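Section 4 – Setting up the table for the power strip task

Janka Kadlec here. I wrote most of this section in January, after our club had set up the table wrong enough times that I was sick of fixing it. Hậu Từ checked the steps and argued with me about a couple of them, and where Hậu won I left the note in. If you haven't done Section 3 yet (pairing the two grippers with the Irnden recorder), go do that and come back.

4.1 Clear and square the board

1. Wipe the white board with a dry cloth. Crumbs and bits of tape look like nothing to you, but they slide around under the fingers and they're really annoying to clean out of the pads.

2. Push the board until it sits flat on the wooden table. If it rocks, something is under it, so lift it and look.

3. Put the power strip on the far right part of the board, at a diagonal. Please don't line it up with the edge! Everybody wants to, and then every recording starts with the strip in the same tidy spot.

4. Bring both grippers in over the board and open the left one all the way. You want plain board between the fingers before you start. 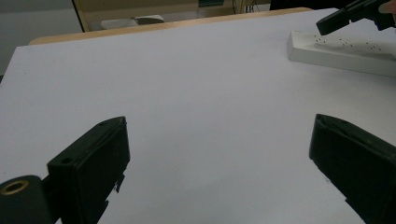
Figure 4-1. Fingers wide apart, power strip at the upper right, second gripper coming in from the corner.

Note: the strip must not be connected to anything during this task. We move it, turn it and handle the plug, and none of that needs electricity.

4.2 Check the fingers

5. Look at the pads on both fingers. The covering takes a beating and it will get ragged along the lower edges. A little fraying is fine and we've run whole afternoons like that. If a flap is long enough to drag on the board, trim it with the small scissors from the Trisar box.

6. Open and close each gripper a few times, slowly. It should feel the same all the way through. If it sticks, stop and go to Section 7 (don't oil it, we've been down that road).

7. Hold the open gripper over the board and keep still while your partner presses Start and counts to five. This is your reference clip. Name it with the team name and the run number, so Malý team's run 101 is maly-101.

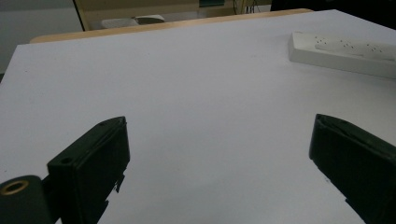

4.3 Closing check

8. Pull the power strip out of the way for this one, then rest the gripper low over the near side of the board with the fingers pointing away from you.

9. Squeeze until the fingers stand close together. Look down between them. You're after a thin gap that stays even from top to bottom – if it's wider at the tips, one finger is crooked and needs to be reseated on its screws.
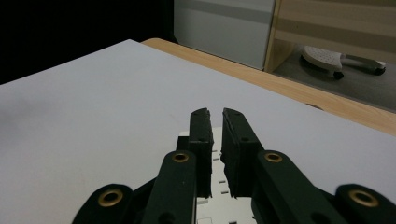

Do the same with the other gripper, even if it was perfect last time. Hậu wanted to make this a once-a-month thing and I wanted it every session, and I'm the one typing, so every session it is.

Caution: keep your free hand away from the linkage while somebody is squeezing. The arms can pinch, and it hurts more than you'd think.

4.4 Two-handed practice

10. Put the strip back on its diagonal, this time near the middle of the board where both hands can reach it. Lay the cord out so it curves back on itself and the plug rests on the board.

11. Take one gripper in each hand. Run the cables down the outside, left cable on the left and right cable on the right. Crossed cables are the number one reason we throw out a run.

12. Start with your hands apart and the fingers aimed in toward the strip. Wait for your partner to say go.
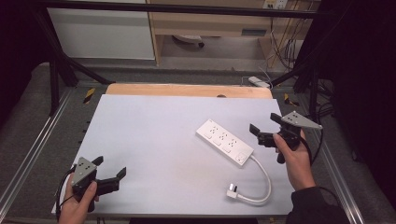

Move slower than feels natural. New people rush (I sure did), and the recorder loses track of fast turns. Pick one job per run, such as turning the strip or moving the plug, and finish it before you set anything down.

If you bump the board partway through, keep going to the end and write "bumped" next to the run number in the log. We can sort those out later. Run 106 has a bump in it and it was still usable.

13. Press Stop, set both grippers on the board with the fingers open, and check that the file shows up in the Aronton folder before you start the next run.

Note: if the file is there but shows a size of zero, restart the recorder and repeat from step 7.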